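Chapter 7
Rehearsing in Simulation

Aims of the chapter
By the end of this chapter you should be able to say what a simulated trial measures, choose camera views for a two-armed task, and read a success rate without getting carried away by it.

7.1 A table that costs nothing to break

Every robotics lab has a drawer of bent fingers. The contents are seldom discussed with visitors. A simulated lab has no such drawer, and this is the first and least respectable reason people like working in one. You can drive an arm straight through a tabletop at full speed, say a bad word, and press reset.

The second reason is repetition. A learned controller wants to see the same task many times with small changes, and it has no interest in whether you would like to go home. In the Barrios study, which we follow through this chapter, a trial lasts 40 seconds of simulated time, and the object can be put back in its starting place without anyone leaving a chair.

The study's bench is called Salalwood, after a street, and contains no wood of any kind. It has two arms, a flat brown table, and metal posts at the table's edges. One arm grasps an object and the other must be ready to help. "Ready" is harder to define than it sounds, as Section 7.4 will show at some length.
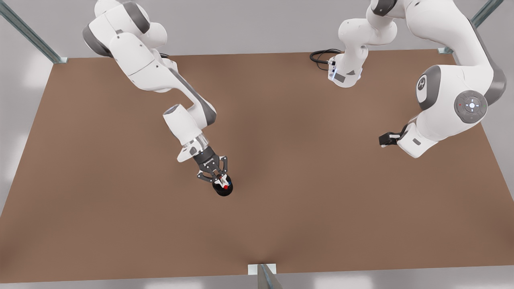

Figure 7.1 The Salalwood bench in simulation. The right arm (left side of the figure) holds a small black object; the left gripper is empty.

Note the naming in the caption. Arms are called left and right from the robot's point of view, so they swap sides when the overhead camera faces them. Students get this wrong once in an exercise and once again in their own code. We suggest writing the convention at the top of every file — and then reading it.

7.2 What the controller is allowed to see

A wide view is kind to people. It shows both arms, the table and the gap between the grippers. It is less kind to a controller that has to close two fingers on something small, when the hand itself may block the part that matters.

The usual remedy is a second camera close to the gripper, looking out past the fingers. It sees very little of the room and a great deal of the grasp. In the Barrios study the controller was trained three ways: with the wide view alone, with the close view alone, and with both. Each version then faced the same 34 starting positions.

The version with both views did best, to general relief. The surprise was the close view alone, which failed only 2 more trials than the pair. The wide view alone failed 18. Before you throw out your wide camera, notice that all 34 positions put the object within easy reach. A controller that never has to search will not miss the view it would have searched with.

Figure 7.2 gives a sense of how much a close view leaves out. The white column with the red cap stands between the black finger pads, and the rest is table, floor, wall and one large post. If the other arm is doing something foolish, this camera will be the last to hear of it.

Figure 7.2 Close view past the gripper, with a metal post behind.
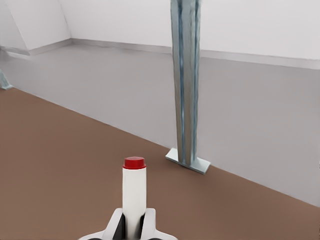
7.3 Counting a success

Before reading on, write down your own rule for when a grasp has succeeded. Keep it to one sentence. We will spend this section finding trials that satisfy your rule and would still embarrass you in front of a visitor.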